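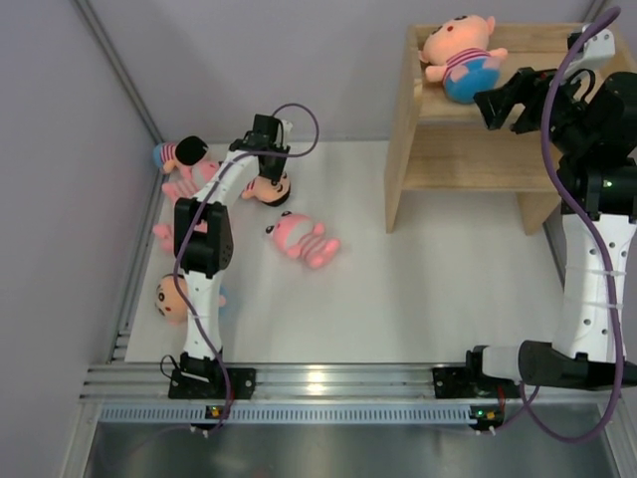

Figure 2. The Salia cell during the doll-shelving task.

4.1 Tabletop task

The student teams at Skesham chose shelving as the second task of the course because it needs no tools and few rules. Each team had 30 minutes of practice before its episodes were recorded. Both arms work over one white board, and the soft dolls are to be moved from the board to a small wooden shelf unit at the back right. In Figure 2 the left gripper is at the body of a black-haired doll while the right one is open beside a doll in the upper compartment. Dolls that overlap, as in the rear left corner, were left that way on purpose.

The teams recorded 1,890 episodes by February - 518 of these were dropped after review by Idahosa, mostly for dolls that fell from the shelf. No limit was set on the order of picks. An episode ended when the operator released the controls, and the board was then reset by hand. Training used the remaining episodes with the settings given in Section 3.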